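This site uses cookies to remember your display settings. Accept | Decline

Clustham Suture Thread Tensile Records, README

Tensile test results for 3928 lengths of suture thread, one row per length. Maintainer: Keith Sedgwick, Brellgate.

Columns: thread_id, material, gauge, knot_type, break_load_n, break_site. Loads are in newtons. Blank break_site means the thread slipped in the clamp; 1120 rows are affected.
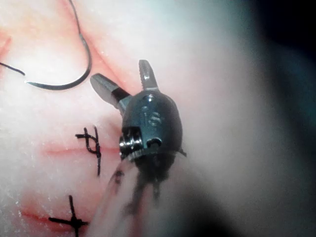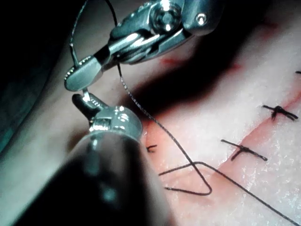

Metal instruments with jaws open.

Vol. 3, No. 2

Knotted and unknotted threads are stored in separate files. Do not merge them on thread_id, as IDs repeat. Last revised November 8, 2022.

Related items
Samville Knot Security Tables
Daneshvar Needle Gauge Index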